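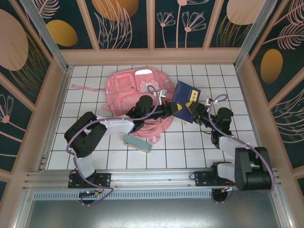 School bags: questions we get asked

Manole, Voltelcombe
Page updated 20 April 2020

Most of the questions below come in by email from parents and grandparents, and a few from teachers. They cover packing, cleaning, repairs and choosing a size. If yours is missing, the contact details are at the bottom.

PACKING

What order should things go into the bag?

Largest and heaviest first, against the back panel, which is the side that touches the child. Hardback books and reading folders go there, spine down. Exercise books come next, then the pencil case, then anything soft such as a jumper. Lunch goes in last and upright.

My child packs the bag standing up and everything ends up in a heap. Any tips?

Lay the bag flat on the floor or a table with the front facing up and open the main zip all the way round. Small children find it much easier to slide a book in when the bag isn't falling over. One hand holds the top edge of the opening and the other pushes the book. When everything is in, close the zip while the bag is still lying down, then stand it up and give it a small shake to settle the contents.

If a book catches on the lining, take it out and start again. Forcing it bends the corners of the cover and strains the seam at the bottom of the zip.

Will a hardback fit?

In the Prulletti, yes, including most picture books. In the Tukell, an ordinary reading book will go in but a large picture book won't. Measure the tallest book your child regularly brings home and compare it with the inside height on the label, not the outside height. The piping and the base take up more room than people expect.

Where should pencils, rubbers and a stapler go?

Pencils and rubbers belong in a pencil case, and the pencil case in the main compartment. Loose pencils in a front pocket will sooner or later go through the lining. A small stapler is fine in the front pocket if it is closed and has a cover, although we would ask the school first. Many infant classes don't want them brought in.

What are the mesh pockets for?

Drinks bottles, mainly, and things that need air, like a damp flannel after swimming. Mesh is poor at holding anything thin or sharp. Keys work their way through and so do compasses. We also advise against using mesh for library books, which get scuffed and, in the rain, wet.

How heavy is too heavy?

We don't give a weight, as children vary so much. Put the packed bag on your child and look from the side. If they lean forward to balance it, take something out. The usual culprits are a full bottle that could be filled at school, and last week's books that were never unpacked.

Do you recommend emptying the bag every day?

Every day for food. Twice a week for everything else is plenty. Turn it upside down over newspaper, with all the pockets open, and you will find the letters about school trips.

STRAPS, FASTENERS AND TRIM

How tight should the shoulder straps be?

The top of the bag should sit level with the shoulders and the bottom should be no lower than the hips. Both straps should be the same length. To check, take the bag off, lay it down and pull both straps out straight side by side. It is common to find one a good deal longer than the other, especially if the child carries the bag on one shoulder.

A long strap end is hanging loose. Can I cut it off?

Please don't. You will want it when your child grows, or when the bag has to go over a winter coat in December. Roll the spare length up and hold it with a small elastic band or a stitch or two. Loose ends get caught in bus doors and under chair legs, so it is worth the minute it takes.

The snap buttons have become stiff.

Grit is the usual reason. Open the button, brush both halves with a dry toothbrush, and press it open and shut several times. If it is still stiff, rub the raised half with a candle stub. Don't use oil on a fabric bag, as the mark spreads and will not wash out.

When opening a snap, hold the strap right beside the button and pull there. Pulling from the far end of the strap is how buttons tear out and take a disc of fabric with them. 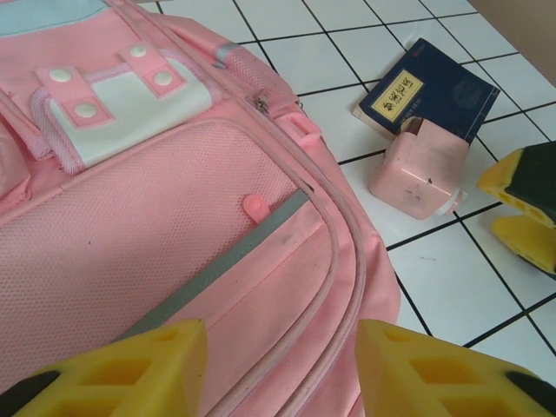 Does the reflective trim wear out?

It dulls with time. Wipe it with a damp cloth and nothing else. Scouring pads and bleach ruin it quickly, and so does ironing. To test a strip, put the bag at the far end of a dark hallway, hold a torch at eye level and shine it at the trim. A strip in good order will flash back clearly. If it stays dull after cleaning, we can sew a new one over the top.

What are the little loops and tabs at the side for?

They vary from maker to maker. A loop may be an anchor for a strap, a place to clip something, or just a finger hold for when you are pulling the zip. They are fine for a key ring or a name tag. They aren't meant to carry the weight of the bag, so please hang it from the loop at the top.

Can I replace a zip pull?

Yes, and it is an easy job at home if the slider itself is sound. Take off the broken pull with pliers and thread a short loop of cord or a small split ring through the hole in the slider. Choose a bright colour if your child has trouble finding it. If the slider has come off the track at one end, send the bag to us. It can be put back, but the end of the zip has to be unpicked first.

CLEANING

How do I clean a pale bag?

Pink, cream and pale blue show everything, and we would rather say so before you buy. General dustiness comes off with a dry brush, used outdoors. Do this first. Wetting a dusty bag turns the dust into a grey tidemark.

For small dark specks and smudges:

Mix a little washing-up liquid in warm water.
Dab with a white cloth, working from the outside of the mark inwards.
Rinse the cloth in clean water and dab again.
Leave the bag open to dry, away from radiators.

Pencil marks often come off with a clean rubber before you get to the water. Biro rarely comes out fully. Felt tip depends on the brand.

Can it go in the washing machine?

The Tukell can, on a cool wash, inside a pillowcase, with all zips closed and all snaps fastened. The Prulletti can't. It has a stiffened back panel that goes out of shape and never quite recovers. For any other make, look at the label inside, and if there is no label wash it by hand.

Will the colour fade?

Some fading is normal — mostly across the top and shoulders, where the sun gets to it. Drying indoors helps. So does keeping the bag off the back shelf of the car.

How do I clean mesh?

With a soft nail brush and soapy water, from the inside. Crumbs and sand collect along the bottom edge where the mesh meets the piping. Turn the pocket inside out if it will go, and don't scrub across the join.

The bag smells.

Look for a banana. If there isn't one, sprinkle bicarbonate of soda inside, close the bag overnight and shake it out in the morning. You may need to do it twice.

BUYING AND SIZES

Which size does my child need?

The Tukell holds 9 litres and suits nursery and reception. The Prulletti holds 20 litres and will do from about the age of seven until the end of primary. Between the two it comes down to height and what the school sends home. If in doubt, put a couple of reading books and a lunch box on the table and see how much space they take up.

Do you print names on bags?

We sew a name label inside for free. We don't put names on the outside.

Do you supply schools?

Yes. The smallest order is 20 bags, and orders of 200 or more can have the school's own colours for the trim. Please allow plenty of time before September.

REPAIRS

Which repairs do you take on?

Zips, straps, snaps, seams, mesh and reflective trim, on our own bags and most others. We don't repair wheeled bags. Please empty every pocket before you send anything. We post back what we find, but we can't do much for a squashed library book.

What does it cost?

Our own bags are repaired free in the first year. After that we send a price before starting, and if you decide against it you pay only the return postage. A bag has to be clean before we can work on it.

Is it worth mending an old bag?

Usually, if the base is sound. Push your fist into the bottom corners from the inside and look for daylight. A worn strap or a torn pocket is a small job, while a base that has gone thin will go again somewhere else next to the mend.

Who do I contact?

Latrice Obi looks after repairs and school orders. Write to her at the shop or use the form on the contact page, and include a photo of the damage if you can, with the inside label showing.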